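Prirkwood Altine work table in white, reviewed
By Pei-shan Au
Jun 6, 2019
Filed under: Desks and tables

The Altine is the plain one in the Prirkwood range. It is a white rectangular table with no drawers, no shelf and no modesty panel. Ours cost $523 delivered from Fedport and has been in the middle of our work room since September. It gets used by whoever needs it, mostly for laptop work and for jobs that want a clear surface and room to stand.

We looked at the Juhl as well, which is a similar size and comes with a drawer. The drawer hangs low enough to hit your knees if you are tall, so we went with the Altine.

Delivery and assembly

It arrived in two cartons. The top is heavy and you will want a second person to turn it over. The legs go on with an Allen key, supplied, and the instructions are drawings only. Two of the drawings are easy to misread because the left and right brackets look the same until you hold them together. They are stamped on the inside face, very faintly. Check before you tighten anything.

One leg bolt was missing. I emailed Fedport and quoted the carton number, 1857, and a replacement came in the post the following week. It was a standard size anyway and the hardware shop had it.

The top

At 80 cm deep there is enough room to push the laptop back and still have a decent strip of table in front of you. This is the main thing I like about it. Most of the desks we have used are too shallow for anything beyond a keyboard and a mug. On the Altine the laptop, a cup and a pot plant can all live at the back and you can work on something else in front without packing up first. 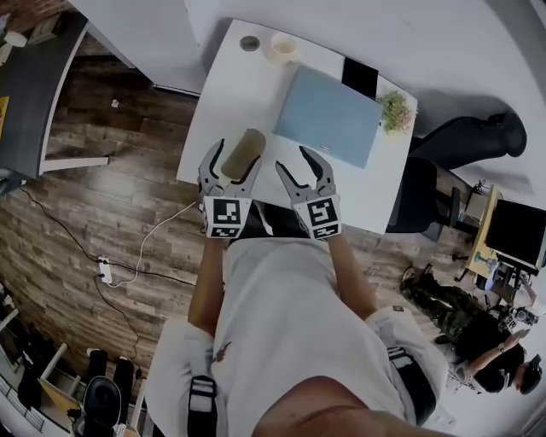
The Altine with a closed laptop, a paper cup and the pot plant at the side.

White shows everything. Coffee rings come off with a damp cloth if you get to them the same day. A ring left over a weekend needed spray cleaner and a bit of rubbing, and there is still a faint mark if you know where to look. Pencil wipes off. Ballpoint mostly does. I have not tried permanent texta and would rather not find out.

Cardboard and paper slide easily on it, so if you are cutting or gluing put a mat down. Small tubes and cups roll or skate if you knock them. The edges are comfortable enough to lean your forearms on for a while, although I would have preferred them a bit more rounded.

Scratches have been minor. There are a few fine ones where people have dragged a laptop sideways, and you only see them with your head down near the surface.

Stability

Standing at the long side and leaning on it with both hands, I get no wobble. Leaning on a corner gives a little movement. It was worse in the first month, then I retightened the leg bolts and it improved. Do this after a few weeks whatever the instructions say. Our floor has wood-look planks and isn't perfectly level, and the adjustable feet dealt with that. They unscrew slowly when the table is dragged, so lift it.

An ordinary office chair goes in under the edge without trouble.

Cables

Cable handling is the weak point. There is no tray underneath and nothing to clip a lead to. If the table is against a wall you might not care. Ours stands out in the room, so every charger has to come down off the edge and go across the floor.
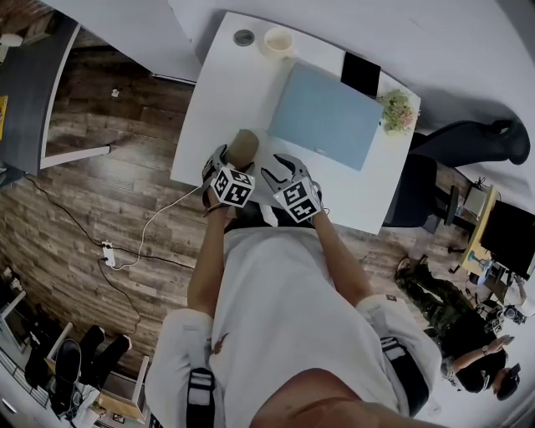 White charging cable running down from the table to the power strip on the floor.

We have the power strip lying on the floor off to one side, and people do step over the lead to get around. A stick-on tray would fix most of it. Prirkwood sells one, but it was out of stock when we ordered and I haven't gone back for it. At this price I think a basic tray should be in the carton.

If you are planning a room from scratch, put the table near a power point before you decide anything else. We did it the other way around.

Light and glare

The finish is not glossy, but it is bright white, and under strong overhead light it can be tiring. It is worth thinking about what your ceiling is like before choosing this colour over the oak. We have white walls and a white ceiling too, so there's a lot of bounce. The room you see through from ours has fluorescent tubes and is the harsher of the two to work in. We tried the table through there for a fortnight and brought it back.

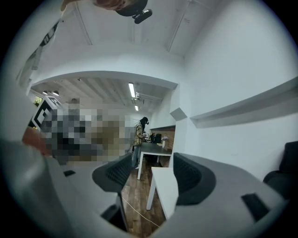 Tube lights on the slatted ceiling of the farther room, with two small pendant lamps toward the left.

A dark desk mat under the laptop helps. So does sitting with the nearest light to your side. For photographing small things the white top is very good, and I have stopped using a backing sheet.

Care and warranty

The warranty is 24 months and covers the legs and fittings. Damage to the surface is excluded, including heat marks, so use a coaster under anything from the kettle.

Would I buy it again

Yes, for a shared room, in white if your lighting is soft and in oak if it isn't. For a single desk at home I would look at something cheaper with a drawer.

Good: depth, sturdy once retightened, wipes clean, easy to sit or stand at
Not so good: no cable tray, confusing brackets, shows marks
Price paid: $523 delivered
Rating: 4 out of 5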